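Notebook, equipment planning, brush station
Dec 23, 2024

Purpose of this entry: write down what we need to buy for the brush station before the new budget opens, so that I do not have to search in old mails again. The request must go in before the end of the month. Please correct me if you find a mistake.

What we have now

Two arms with grippers, one table, one brush rack, felt mat, brushes. The arms stay. The request is only for the fingers, the mats, spare brushes and a better way to fix the rack.

Fingertip pads

The orange pads are the part which we replace most often. Plevik quotes 19 per pair and wants an order of at least ten pairs. Trilldale has a softer pad, but their delivery time is long and they did not answer my second mail. For the thin brush shafts I would prefer the softer one. For the big brush the present pad is good enough, because the handle is thick and the grip has more surface.

I wrote Plevik in the table for now. If Trilldale answers in January I will change it.

Mats

We use the felt mat with the printed practice squares, marked 书画毛毡. The squares are useful for us, we can say "start in this square" and everybody understands. The ink stays in the felt and the gray stains make the camera check more difficult, so I want to plan one new mat per month until June. Washing was tried and I do not recommend it. 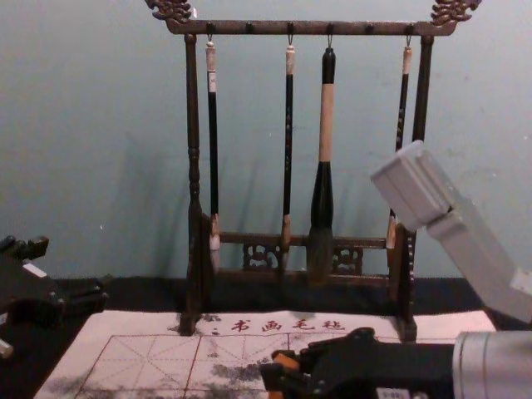
Rack

Our rack is a nice one, dark wood with dragon ends on the top bar, but it is not made for a robot. It stands with its feet on the upper edge of the mat, so to change the mat we must lift the rack, and then the hook positions have to be taught again. This costs us most of a morning. Two possibilities:

a) Keep the rack and buy a small base plate with clamps from Brelter, 413 with shipping. The mat then goes in front of the plate.

b) Let the workshop make a plain metal rack with fixed hooks. Their estimate is 502 without the hooks.

I prefer (a). The wooden rack is what people have at home, and the whole idea of the Pandey task is that the arm must manage with normal things. With (b) we would make the task easier and then explain this in every report.

Spare brushes

The thin ones are cheap, I put a set in the small consumables. The big one with the full head is more expensive and I did not find the same model again. To ask: does it have to be the same, or only the same thickness of handle?

Sum

The ceiling for a request without extra signature is 600. Base plate plus ten pairs of Plevik pads is 603, so we are three over. Very annoying. I will ask Plevik if they can sell nine pairs, otherwise the pads go in a separate request. Mats and brushes go from consumables in any case.

Open points

- second mail to Trilldale, write again
- measure the feet of the rack for Brelter, they need the width
- check if the shipping to us is really included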